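VUSSIDE COUNCIL ON AGING AT HOME
Minutes of the Regular Meeting, February

Location: Lower meeting room, Vusside Town Hall
Called to order: 4:00 p.m.

1. Call to Order and Attendance

The Chair called the meeting to order at 4:00 p.m. A quorum was present. Seats for Vusside Center, Gramenlow and Kollis were filled. The Housing Office and the Town Clerk's office were represented. The seat for the north end remains vacant, and the notice of vacancy will stay posted until it is filled.

Members are recorded in these minutes by the seat they hold, in keeping with the Council's rules of procedure.

2. Approval of Prior Minutes

The minutes of the January meeting were presented. Gramenlow requested a correction to item 6, where the record stated that the senior van "will" stop at the Gramenlow post office. The motion as passed directed staff to study such a stop. The correction was accepted, and the minutes were approved as corrected.

3. Public Comment

A resident of Hill Street spoke about snow left at the curb ramps by town plows. The ramps are cleared by property owners and then filled again when the plow returns. The resident asked that the Council raise the matter with Public Works before the next storm. The Chair thanked the resident and referred the matter to item 7.

A second resident asked why the large-print edition of the service directory was no longer at the library. The Town Clerk's office replied that the supply had run out in December and that a new printing was waiting on the approval of the phone listings under item 8.

There were no further comments, and the public comment period was closed.

4. Home Visit Program: Report of the Housing Office

The Housing Office presented its written report on the home visit program. The town's current list shows 2541 households with at least one resident over the qualifying age. Of these, 106 have asked for a home visit since the program opened, and 90 of those visits have been completed. The remaining visits have been scheduled or are waiting on a return call from the household.

Requests have come mainly from Vusside Center and Kollis. Few have come from Gramenlow, where the program notice was mailed late. The Housing Office will mail the notice again with the spring water bill.

The report noted that visitors are spending more time at each home than was planned. Residents often use the visit to ask about property tax relief, heating help and rides, and the visitor is not always able to answer. The Housing Office proposed that each visitor carry a single sheet listing the office to call for each of these subjects. Vusside Center asked that the sheet give direct numbers and leave out the main switchboard, where callers have reported long holds. The Housing Office agreed to make the change.

Kollis asked how the visits are being divided between the two visitors now on staff. The Housing Office stated that the town is split at the river and that the visitor for the west side has the heavier load. A change to the boundary will be considered at midyear.

5. Revision of the Home Visit Checklist

The Council took up the draft checklist circulated with the agenda. The current checklist was adopted with the program and covers stairs, handrails, bathroom grab bars, smoke alarms and the posting of house numbers. The draft keeps these sections in their present order and adds a section on the places in the home where a resident spends most of the day.

The Housing Office explained that the current form sends the visitor from room to room, beginning at the front door, and that it gives little attention to how a room is used. A resident may sleep in one room and spend every other hour at one table or in one chair. The new section asks the visitor to note the following at that place: whether the light is good enough to read a label, whether the telephone is within reach, whether cords cross a walkway or a work surface, and whether daily items such as eyeglasses and medicine are kept together. The visitor is to record what is found and to move nothing without the resident's permission.

The draft also separates advice from repairs. Matters the resident can attend to are written on a yellow copy left in the home. Matters that call for a licensed trade are written on the white copy and returned to the Housing Office for referral. 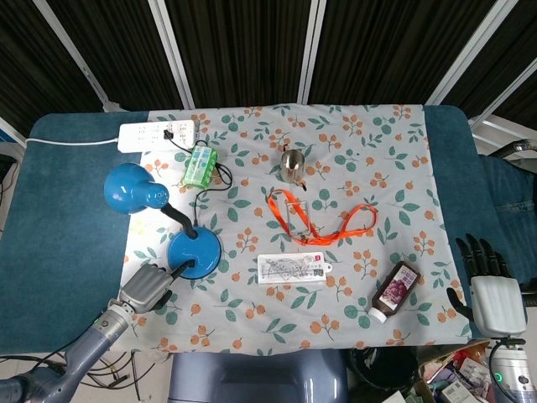

Kollis objected that the new section would make the form too long, and reported that residents in that district had already complained of visits running past the lunch hour. In the view of the Kollis seat, the section should either replace the questions on house numbers and exterior lighting, which the Fire Department collects on its own, or be held back for a second visit. Kollis added that questions about medicine may be taken as prying unless the visitor first explains that an answer is optional.

The Housing Office replied that the exterior questions are required under the terms of the state grant and cannot be dropped in the current year. It agreed that the question on medicine should be marked optional and should ask only where such items are kept. Names and doses are not to be recorded in any form.

Gramenlow suggested that the section be placed first, at the start of the visit, when the resident and the visitor are usually seated. The Housing Office had no objection.

Moved by Vusside Center, seconded by Gramenlow, to adopt the revised checklist with two changes: the new section to be placed first, and the question on medicine to be marked optional. The motion carried, with Kollis opposed. Kollis asked that the record show support for the content of the section and opposition to the added length.

The revised checklist takes effect when the present stock of forms is used up.

6. Meal Delivery Contract

Staff reported on the contract with Mosoti for the delivery of midday meals. The contract ends at the close of the fiscal year and may be renewed once on the same terms. Mosoti has stated in writing that it wishes to renew, and has asked to move the start of the Gramenlow route to 10 a.m. so that one driver can serve both Gramenlow and Kollis.

Gramenlow stated that many residents on the route consider that hour too early for a hot meal and would have to reheat it. Some do not use their stoves. Kollis stated that its own residents would then be served closer to noon than they are now, and favored the change.

Vusside Center asked whether the route could begin in Kollis and end in Gramenlow on alternate weeks. Staff will put the question to Mosoti. Staff noted that a changing schedule may be hard for residents who rely on a home aide to open the door.

The Council discussed the quality of the meals. Comments on the soups were favorable. There were repeated complaints about the lids, which residents with arthritis find hard to remove. Staff will request a sample of a different lid and bring it to the next meeting.

No vote was taken. The item was continued.

7. Curb Ramps and Snow

The Chair read a letter from Public Works in response to the Council's inquiry of last winter. Public Works states that plow crews are told to lift the blade at marked ramps, and that many ramps are not marked. It offers to install marker poles at ramps on the senior van route if the Council supplies a list.

Vusside Center and Kollis each offered to prepare the list for their districts. The Town Clerk's office will prepare the list for Gramenlow from the van schedule. The Hill Street ramps raised in public comment are to be included, although they lie one block off the route.

Moved by Kollis, seconded by Vusside Center, to accept the offer of Public Works. The motion carried without opposition.

8. Service Directory

The Town Clerk's office presented the corrected phone listings. The listing for legal aid was removed, as the number is no longer in service, and will be restored when a working number is confirmed. The Council approved the listings and authorized a new printing in both regular and large print. Large-print copies will go to the library first.

Gramenlow asked that the cover be printed on a lighter stock than last year's dark green, on which the emergency number was hard to read. The Town Clerk's office will ask the printer for a sample in cream.

9. Matters for the Next Agenda

Meal delivery contract, continued from this meeting.
Sample lid from Mosoti.
Proposed van stop at the Gramenlow post office, staff study.
Draft information sheet for home visitors.
Vacancy in the north end seat.

10. Adjournment

There being no further business, Gramenlow moved to adjourn. Kollis seconded. The motion carried, and the meeting was adjourned at 5:40 p.m.

Respectfully submitted,
Recording Secretary
Vusside Council on Aging at Home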